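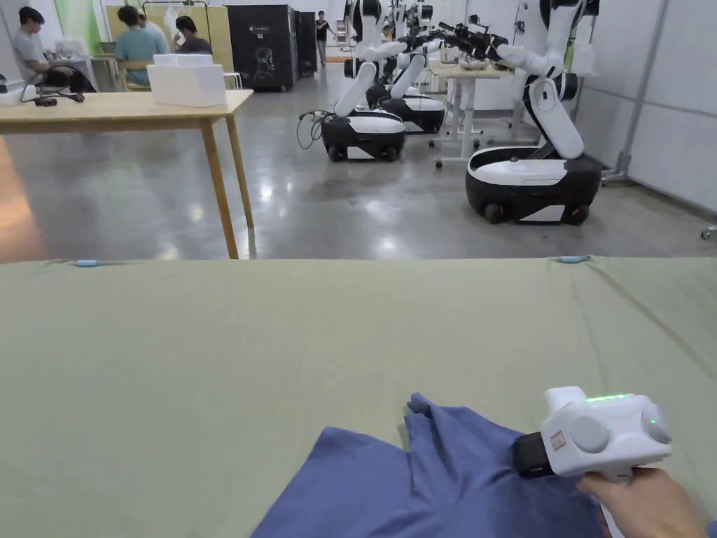

Josum Chapel walk-round, 31 January 2020

I do this one every winter, before the Lent groups start filling up the building, and I write it up the way I talk, so bear with me. OK means OK. LOOK means I want another go at it. FIX means please don't use it until it's sorted!

Front doors and porch: OK
Both leaves open outward and stay open. The mat has stopped curling now that it's been turned around. Salt bucket is full.

Aisles: LOOK
We're allowed 335 people in the sanctuary and at the carol service I suspect we were pushing it (lovely problem to have, I know). Folding chairs crept into the side aisle again. I walked it with my arms out and touched chairs on both sides. If you're setting up, keep the side aisle clear all the way to the Pleltalach Street door, even when your cousins are late.

Exit signs: FIX
The one over the choir door is dead. I pressed the test button, waited, pressed it again, nothing. The rest lit up fine. New battery is on order from Posier and I'll put it in myself when it comes.

Candles: LOOK
My yearly grumble. The Advent wreath was still on its stand with real greenery on it, and by now it's dry as a cracker. I've taken it out to the compost. The glass drip guards are in the sacristy drawer and I'd love to see them used at Easter Vigil this time. Somebody did buy the long lighters, thank you, what a difference!

Extinguishers: OK, mostly
Tags are all in date. Number 4, by the organ, had a stack of hymnals in front of it. I moved them to the back pew. They'll be back by Sunday, I'd bet money.

Balcony: FIX
Rail is solid, I leaned on it hard in three places. The stairs are another story. Step 13 has a loose nosing on the left and it moved under my foot. I've put a rope across the bottom, so choir overflow sits downstairs until it's screwed down.

Kitchen: OK
Stove knobs off, hood filter washed, first aid box topped up with the blue bandages. The water heater was set higher than I like for a sink kids use, so I turned it down.

Nursery: OK
Outlet covers in, window locks working, gate latches with a good loud click. The Shi Room next door still has that wobbly bookcase, and I've marked it LOOK on the paper copy. It needs a bracket into the stud.

Bell tower: not done
Locked, and the key wasn't on its hook. If it's in your coat pocket, please bring it back. Last time I got up there was June, and the ladder was sound then.

Boiler room: LOOK
Carbon monoxide alarm chirped once while I was in there and then behaved. It's getting a new one anyway. Paint cans need to go.

Paper copy is in the office binder, page 84.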